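로봇 팔에게 식탁 정리를 시켜 보기: 시뮬레이터에서 직접 점검하는 방법

작성일: 2022년 7월 16일

집안일을 로봇이 할 수 있느냐는 질문을 받으면 저는 어떤 집안일인지부터 되묻습니다. 바닥 청소는 이미 기계가 하고 있습니다. 빨래는 세탁기가 하지만 개는 일은 사람이 합니다. 식탁 위 물건을 쟁반이나 상자에 담아 치우는 일은 그 중간쯤에 있습니다. 데모 영상에서는 잘 되는데 우리 집 식탁에서도 되는지는 영상만 봐서는 알 수 없습니다.

이 글에서는 그 질문에 스스로 답해 보는 절차를 정리합니다. 실물 로봇은 필요 없습니다. 그래픽 카드가 있는 컴퓨터 한 대와 시뮬레이터, 그리고 시험해 보고 싶은 제어 정책 하나면 됩니다. 저는 Raltivell 시뮬레이터를 쓰고, 물건 모델은 Mostyn 묶음에서 가져옵니다. 다른 시뮬레이터를 쓰는 분도 메뉴 이름만 바꿔 읽으면 순서는 같습니다.

준비물

- Raltivell 실행 환경과 기본 방 모델
- Mostyn 물건 묶음(상자, 쟁반, 원통, 공 모양이 들어 있는 기본판이면 충분합니다)
- 관절형 로봇 팔 모델과 손가락이 달린 그리퍼 모델
- 시험할 정책 파일. 저는 Pusik 기본 정책으로 시작했습니다
- 결과를 적을 표. 스프레드시트면 됩니다

디스크 여유 공간은 200기가바이트를 비워 두세요. 영상을 저장하지 않으면 훨씬 적게 들지만, 뒤에서 설명하듯이 실패한 회차의 영상은 꼭 남겨야 합니다.

1단계. 시킬 일을 문장 하나로 쓴다

"식탁을 치운다"는 작업 정의가 아닙니다. 어디까지 하면 끝인지 알 수 없기 때문입니다. "쟁반 밖에 있는 작은 물건 하나를 집어 쟁반 안에 내려놓는다"처럼 시작 상태와 끝 상태가 들어 있는 문장을 씁니다. 물건이 쟁반 벽에 걸쳐 있으면 성공인지 실패인지도 이때 정합니다. 저는 걸치면 실패로 칩니다. 사람이 다시 손을 대야 하기 때문입니다.

시간 제한도 같이 정합니다. 사람이 하면 몇 초 걸리는 일을 로봇이 한참 걸려 해내는 경우가 많은데, 제한이 없으면 이런 회차도 모두 성공으로 잡힙니다. 처음 하는 분은 물건 하나에 60초로 두고 나중에 줄여 가면 됩니다.

2단계. 방과 탁자를 꾸민다

빈 탁자에 물건 하나만 놓고 시험하면 성공률이 높게 나옵니다. 실제 식탁은 그렇지 않습니다. 집어야 할 물건 말고도 비슷한 크기의 물건, 납작한 물건, 키가 큰 물건이 섞여 있어야 합니다. 색도 섞으세요. 색이 뚜렷한 큰 물건이 하나 있으면 정책이 그쪽으로 끌려가는지 볼 수 있습니다.

배경도 신경 써야 합니다. 벽, 가구, 바닥 무늬가 전부 카메라에 들어오고, 정책은 그것까지 보고 움직입니다. 저는 단색 방에서 잘 되던 정책이 무늬 있는 바닥으로 바꾸자마자 물건 옆의 허공을 집는 것을 여러 번 봤습니다. 그래서 기본 배경에도 가구를 한두 개 넣어 둡니다.

조명은 위에서 비스듬히 떨어지게 두고 그림자를 켭니다. 그림자를 끄면 렌더링은 빨라지지만, 어두운 색 물건 옆에 그림자가 겹쳤을 때 윤곽을 놓치는 문제를 확인할 수 없습니다. 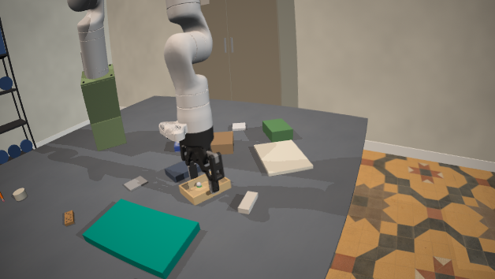 물건 배치는 손으로 하지 말고 무작위 배치 기능에 맡깁니다. 손으로 놓으면 자기도 모르게 집기 쉬운 방향으로 놓게 됩니다. 설정에서 위치와 회전을 둘 다 무작위로 켜고, 쟁반의 각도도 함께 돌아가게 하세요. 쟁반이 탁자 모서리와 나란할 때와 비스듬할 때 결과가 꽤 다릅니다. 비스듬하면 손가락이 벽에 먼저 닿는 일이 늘어납니다.

무작위 배치를 켰다면 난수 시드를 꼭 기록합니다. 나중에 같은 배치를 다시 불러와야 정책을 바꿨을 때 비교가 됩니다. 표의 첫 번째 칸을 시드 번호로 쓰면 편합니다.

3단계. 물리값을 확인한다

시뮬레이터에서 집기가 너무 쉬우면 대개 마찰값이 높게 잡혀 있습니다. Mostyn 물건은 기본 마찰이 후한 편이라 그리퍼가 모서리만 스쳐도 들립니다. 물건 속성 창에서 마찰을 낮추고, 무게도 실제 물건을 주방 저울에 올려 본 값으로 바꿔 주세요.

점검은 간단합니다. 정책을 켜지 않고 그리퍼를 수동으로 움직여 상자 하나를 집어 든 다음 좌우로 흔듭니다. 빠르게 흔들어도 손에 붙인 듯 꿈쩍하지 않으면 마찰이 너무 높은 것이고, 가만히 들고 있는데도 미끄러지면 너무 낮은 것입니다. 공 모양 물건도 하나 굴려 보세요. 탁자 위에서 영원히 구르면 구름 저항이 0으로 되어 있는 것입니다.

충돌 모델도 봐야 합니다. 쟁반처럼 속이 파인 물건은 충돌 모양이 통짜 상자로 잡혀 있는 경우가 있습니다. 이러면 물건이 쟁반 안으로 들어가지 않고 윗면 높이에 떠 있게 됩니다. 보기 메뉴에서 충돌 모양 표시를 켜면 바로 확인됩니다. 통짜로 되어 있으면 바닥판 하나와 벽 네 개로 나누어 다시 만듭니다. 저는 이걸 모르고 하루치 결과를 버렸습니다.

4단계. 5회만 먼저 돌려 본다

처음부터 많이 돌리지 마세요. 5회를 돌리고 다섯 번 모두 눈으로 끝까지 봅니다. 이때 볼 것은 성공률이 아니고 판정이 제대로 되는지입니다. 물건이 쟁반 밖에 있는데 성공으로 찍히지 않는지, 반대로 잘 담았는데 팔이 원위치로 돌아오지 않아 실패로 찍히지 않는지를 확인합니다.

판정 조건에는 정지 조건을 넣는 것이 좋습니다. 물건이 쟁반 안에 있고, 그리퍼가 물건에서 떨어져 있고, 물건의 속도가 0에 가까운 상태가 1초 이상 이어지면 성공으로 봅니다. 이 조건이 없으면 공이 쟁반 안을 스쳐 지나가 밖으로 튀어나간 회차까지 성공이 됩니다.

5단계. 본 시험을 돌린다

판정에 문제가 없으면 횟수를 1,000회로 올립니다. 제 컴퓨터에서는 밤에 걸어 두면 아침에 끝나 있습니다. 화면 출력을 끄고 돌리되, 실패한 회차만 영상을 저장하도록 설정하세요. 출력 메뉴의 저장 조건에서 "실패 시"를 고르면 됩니다.

도중에 멈춘 회차가 있으면 지우지 말고 따로 표시합니다. 팔이 스스로의 몸체에 걸려 멈췄다면 그것도 실패입니다. 프로그램이 죽어서 멈춘 것이라면 같은 시드로 다시 돌립니다. 이 둘을 섞으면 숫자를 믿을 수 없게 됩니다.

6단계. 실패를 나눠 적는다

제가 Pusik 기본 정책으로 돌렸을 때 실패는 194회였습니다. 숫자만 보면 꽤 잘한 것 같지만, 어디서 실패했는지를 봐야 집에서 쓸 수 있을지 판단할 수 있습니다. 저는 실패 영상을 모두 보고 아래 항목으로 나눕니다.

- 못 찾음: 그리퍼가 엉뚱한 곳으로 간다
- 못 집음: 위치는 맞는데 손가락이 미끄러지거나 물건을 밀어낸다
- 놓침: 들어 올린 뒤 옮기다가 떨어뜨린다
- 못 놓음: 쟁반 벽에 걸치거나 쟁반을 밀어 버린다
- 다른 것을 건드림: 할 일은 했지만 옆의 물건을 넘어뜨린다

마지막 항목은 빠뜨리기 쉽습니다. 1단계에서 정한 문장만 보면 성공이기 때문에 자동 판정에는 잡히지 않습니다. 그런데 옆에 있던 것이 유리컵이라면 이야기가 다릅니다. 성공한 회차에서도 다른 물건의 위치가 시작할 때보다 크게 달라졌으면 따로 표시하도록 조건을 추가하세요. 저는 이 조건을 넣은 뒤에 평가를 많이 낮췄습니다.

제 결과에서는 못 집음이 제일 많았고, 대부분 납작한 물건이었습니다. 탁자에 붙어 있는 얇은 판은 위에서 내려오는 손가락으로 잡을 곳이 없습니다. 사람은 손톱을 넣거나 탁자 끝까지 밀어서 집습니다. 제가 시험한 정책은 그런 동작을 배운 적이 없어서 같은 자리를 계속 눌렀습니다. 작고 둥근 물건은 찾기는 잘 찾는데 손가락이 닿는 순간 굴러가는 일이 잦았습니다.

7단계. 조건을 하나씩 바꿔 본다

기준 결과가 나왔으면 조건을 하나만 바꾸고 같은 시드로 다시 돌립니다. 한 번에 두 가지를 바꾸면 무엇 때문에 달라졌는지 알 수 없습니다. 제가 권하는 순서는 조명, 바닥과 벽의 무늬, 물건 수, 카메라 위치입니다.

카메라 위치는 꼭 해 보세요. 몇 센티미터만 옮겨도 성공률이 무너지는 정책이 있습니다. 가정집에서는 누가 지나가다 카메라를 칠 수도 있고 식탁 자체가 밀릴 수도 있어서, 여기서 무너지는 정책은 집에 들여놓기 어렵습니다.

작업장에 쓸 생각이라면 사정이 조금 낫습니다. 작업대와 카메라를 볼트로 고정하고, 조명을 일정하게 두고, 들어오는 부품의 종류를 제한할 수 있습니다. Okdale 작업장에서 쓰려고 같은 시험을 했을 때는 물건을 부품 상자 한 종류로 줄이고 쟁반 위치를 고정했습니다. 못 찾음은 거의 사라졌고, 남은 실패는 상자끼리 붙어 있어서 손가락이 들어갈 틈이 없는 경우였습니다. 이건 정책을 고치지 않고 부품이 간격을 두고 들어오게 해서 해결했습니다.

자주 막히는 곳

팔이 움직이지 않고 떨기만 한다: 제어 주기와 물리 계산 주기가 맞지 않을 때 생깁니다. 물리 주기를 제어 주기의 정수배로 맞추세요.

그리퍼가 탁자를 뚫고 들어간다: 물리 계산 간격을 줄입니다. 그래도 뚫리면 탁자 상판의 충돌 모양이 너무 얇은 것이니 아래쪽으로 두껍게 만듭니다. 보이는 모양은 그대로 두어도 됩니다.

시작하자마자 물건이 튀어 오른다: 무작위 배치에서 물건끼리 겹쳤습니다. 배치 설정의 최소 간격을 올리고, 물건이 다 가라앉은 뒤에 정책이 시작되도록 대기 시간을 넣습니다.

같은 시드인데 결과가 다르다: 그래픽 카드로 물리 계산을 하면 생길 수 있습니다. 비교 시험을 할 때만 CPU 계산으로 바꾸거나, 시드마다 여러 번 돌려서 평균을 씁니다.

결과를 어떻게 읽을 것인가

시뮬레이션 성공률은 실물 성공률보다 높게 나온다고 보고 읽어야 합니다. 실물에는 카메라 먼지, 관절의 유격, 젖은 컵, 비닐봉지처럼 모양이 바뀌는 물건이 있습니다. 시뮬레이터에서 잘 안 되는 일을 실물에 올려서 잘 되기를 기대하기는 어렵습니다. 시뮬레이터에서 잘 된다면 실물로 시험해 볼 자격이 생긴 정도로 생각하면 됩니다.

그래서 식탁 정리를 로봇이 할 수 있느냐고 묻는다면, 제가 시험한 범위에서는 이렇습니다. 단단하고 높이가 있는 물건 하나를 정해진 쟁반에 담는 일은 대체로 합니다. 얇은 것, 구르는 것, 서로 붙어 있는 것이 섞이면 사람이 옆에서 봐 줘야 합니다. 사람이 계속 봐야 한다면 직접 치우는 편이 빠르니 집에서는 아직 쓸 이유가 별로 없습니다. 부품 종류가 정해진 작업장에서는 지금도 해 볼 만합니다.

8월에는 물건 두 개를 순서대로 담는 시험을 같은 방식으로 돌릴 예정입니다. 앞의 물건을 내려놓은 자리가 뒤의 물건에 영향을 주기 때문에 판정 조건을 새로 써야 하고, 설정 파일도 그때 정리해서 올리겠습니다.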